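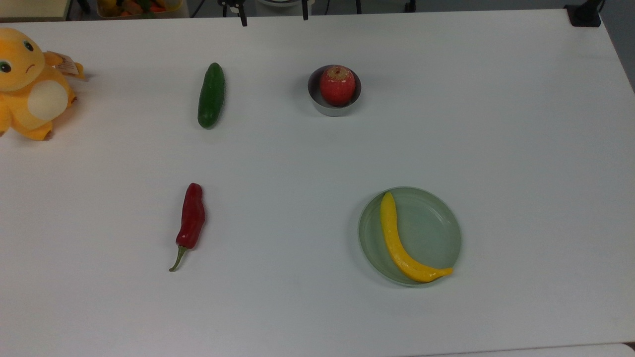

May, bench notes, hatchery shed, Sastdale. In at 7.40, pump 2 humming but running, so left it. Main job today is sorting the feed trial for the pond turtle juveniles before Nuria is back, and getting the outreach stall planned at the same time, which is silly but there we are. Cucumber goes on the stall list as the "treat, not a meal" item. Dark green, skin left on, easy for kids to recognise from the back of a queue. Want the plush on the table too, the yellow-orange one with the grumpy mouth, small children go straight to it and then the parents stay and listen.

Tank temps first. A and B both fine. C low again. Swapped the heater for the spare off the shelf, the old one has scale all over the element, put it in vinegar in the sink. DO NOT tip it out, Valtteri. Will check C again at noon.

Feed trial. Two groups, same as last month. Group 1 on the Laten pellets only, group 2 on Laten plus chopped greens on alternate days. Weighed everyone in group 1 before feeding. Ignacio scales drifting, so re-zeroed with the 200 g check weight, then with the 500. Both good after that. Anything weighed before the re-zero is crossed out in the book and done again. Took ages. The smallest one (notch on left rear scute) still not putting on what I'd like. Not losing either. Leave in the group for now, flag if no change by next weigh.

Group 2 left a lot of dandelion. Ate the watercress. Same as before, think the dandelion was cut too big and the stalks were left in. Chop finer tomorrow, leaves only. Also someone has been feeding them at the shallow end and it all goes down the outflow. Deep end please, by the basking slab.

Noon. C back up where it should be. Vinegar has done most of it, scrubbed the rest with a toothbrush. Heater dried and labeled as spare, test before trusting it.

Basking lamps. Moved the lamp over B up one hole on the bracket, they were all crowding the edge of the slab and none in the middle, looked too hot under it. After lunch three of them right in the middle, so that's better. Same for A? Ask Nuria, she set that one.

Filter on the quarantine tank changed. Old sponge was foul. Rinsed in tank water not tap, bagged separately, stays with the quarantine kit. The new adult that came in from the canal is in there, quiet, eyes clear, a bit of old shell damage on the right side that has healed over by itself. Hasn't eaten yet, offered earthworm at 2, ignored it. Try again last thing with the lights down.

Phone call with Valtteri re. the festival at the Vilier hall. Table is confirmed, near the door, no power on that side, so no live tank and no screen. Fine by me, didn't want to move animals anyway. What we talked through:

Leaflets, 390 left from the last print run, he thinks enough, I think not, last year they went before the afternoon. He'll ask for another 500.

Empty shells, the two old ones from the teaching drawer plus the skeleton in its box. Box has a cracked hinge, needs fixing before it travels.

Feeding game. Kids pick what a wild turtle would eat and what it wouldn't. Want to drop the bread question, too many parents took it as a telling off. Maybe turn it round, what could you bring to the pond insted.

Nesting sand tray, 5 ping pong balls as eggs, let them dig. Needs a sheet underneath!! Sand was everywhere last time.

Who talks when still not settled. I can do the morning. Nuria for the nest protection bit, she knows the river sites and I only half do.

4.15. Walked down to the nest bank. Mesh covers all in place, one peg lifted at the path end, pushed back in and put a stone on it. Fox prints in the mud but nothing dug. Grass needs cutting back on the south side, it's starting to shade the sand. By hand, no strimmer near the covers.

Last check. Canal adult took half a worm once the lights were off. Good. Noted on the card.

To do: chop greens fine. Hinge. Order pellets, last bag is open. Ask N about lamp A. Scales want servicing properly, re-zeroing every morning isn't a fix.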